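Open lab day at Lultach: the afternoon the grippers let go

I had been looking forward to this one since June. Lultach opens its training hall to visitors only once a year, and when Anju Pant wrote to say there was a spot left on Wed 25 August, I cleared the day and took the early train to Pulberg. I came home with sore feet, two notebooks' worth of scribbles and a much better idea of what a safe failure looks like (and what an unsafe one looks like, too).

The building went up in 1999 as a furniture warehouse, and you can still tell. Big doors, high ceiling, terrible echo. We were 14 visitors, split into two groups, and mine started with Roman Chmielewska, who runs fault testing. What a good start! He didn't bother with a slide deck. He put a crushed tin on the table and told us how it got that way.

Back in the spring, the team pushed a small update to the grip controller. It looked fine on the bench. Then, on the floor, the fingers began opening by themselves in the middle of a task, always while something was being held up and never while it was being put down. A tin fell first, then a picture frame, then a hardback that landed corner-down on somebody's foot. That last one got written up as an injury, a bruised toe, and Roman stopped all work in the hall the same afternoon. I liked him for that. Plenty of places would have waited for a worse one.

Finding the cause took much longer than stopping the work. The controller was losing track of how hard it was squeezing whenever its position reading dropped out for a moment, and on waking up again it went to its default. The default was open. Everybody in my group groaned at that, me included. It made sense years ago, when the worry was pinched fingers, and it had simply been carried over from one version to the next.

After the talk we went through to the hall, where household tasks were under way: picking things up from furniture, shelving them, taking them down again. It's set up with ordinary home stuff, and I could have stayed there all day. You forget how awkward a book is to hold until you watch a gripper take one by the covers.

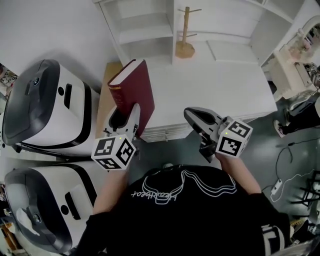
What should a gripper do when it loses its signal? It should keep the force it had at that moment and sound an alarm, with a hand release close by for anyone who needs to get free.

That is how the new version is meant to behave, and Roman was careful with the word "meant". They ran 192 forced dropouts on the test bench before letting the new controller back into the hall. In 61 of those the gripper held on but the alarm came late, so there was another round of work on the alarm alone. He put both figures up on the whiteboard for us and left them there while we asked questions, which I thought was pretty brave with visitors in the room.

Someone from Jondov (they make lifting aids, I think, I didn't catch all of it over the echo) wanted to know about the opposite problem. If it holds on no matter what, what happens to a trapped finger? Anju took that one. The squeeze is now capped well below the old limit, and the release has been moved to where a thumb can reach it. She let us try it on a bench unit with a foam tube. I needed two goes. The man next to me had it first time and was very pleased with himself.

There was also a good long argument about cables. Anju said that more than half of their minor reports have nothing to do with software and come down to people catching their feet on things, and that the gripper fault had taken up all the attention for weeks while the boring stuff carried on as before. They've begun a floor check before each session. A woman in our group who used to work in a print shop said theirs never lasted past the first month, and Anju wrote that down.

Lunch was soup and flatbread from Amaral, the café across the yard. Go for the lentil if you're ever out that way.

The second half was the logging room, a bit drier, though I enjoyed seeing a real dropout played back on the chart. The position line stops, the force line falls off a cliff a blink later, and there's your tin on the floor. Roman keeps a printout of it taped inside his cupboard door.

Anju says they'll open again next summer and will take names from the spring. I've already asked for the morning group.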